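16th September

Second evening on the gripper at the Grerkska workshop. Bench by the door was free, so I took it and cleared the Hido parts into their tray before starting.

Fingers first. The left one had been catching at the last few millimetres of travel. I backed off the pivot screw a quarter turn, cycled it by hand, and the catch moved further out but did not go. Took the finger off, dressed the inside of the slot with a needle file, refitted. Travel is now even from closed to fully open. The right finger needed nothing and I left it alone.

Then the end stops. I had set these in July by eye, which was lazy. The controller works in raw counts, and closed now reads 32 and open reads 916. Wrote both into the Dvorak config and put the old values in a comment underneath, in case the slot beds in and I have to go back. Opened the jaws over the bare bench and left them there while the servo held position. 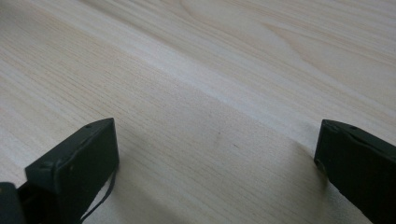
Does the servo need to be powered to hold the jaws open? For this build it does, as the gear train is free enough to be pushed back by hand once the supply is off.

That settles the question of a brake for now. I can live with the holding current. The supply is a 12 volt unit with plenty to spare, and the servo is on its own regulator, so a stall should not drag the controller down with it. I have yet to test that properly and have put it on the list.

Cable next. There is too much slack near the fingers and I can see it getting pinched sooner or later. Tried a tie through the spare hole in the mount, but it pulled tight at full open, which is worse than the slack. Removed it. A small printed clip would do, with the cable free to slide through. Drew one up on paper, not modelled yet.

Started the endurance run after tea. The script opens and closes the jaws, logs the position at each end and stops if either drifts past the limit. Target is 3000 cycles. It halted early the first time, and the fault was mine – I had the limit in degrees and the log in counts. Corrected the units and restarted from zero.

Still to do:
Model and print the cable clip.
Stall test on the regulator.
Rubber pads for the inner faces. The Bokow sheet is thinner than I wanted, so perhaps two layers glued.
Replace the pivot screw on the left finger, as the head is starting to round off.

Left the log writing to the card and the supply switched to the timed socket. Will read the drift figures before touching anything else.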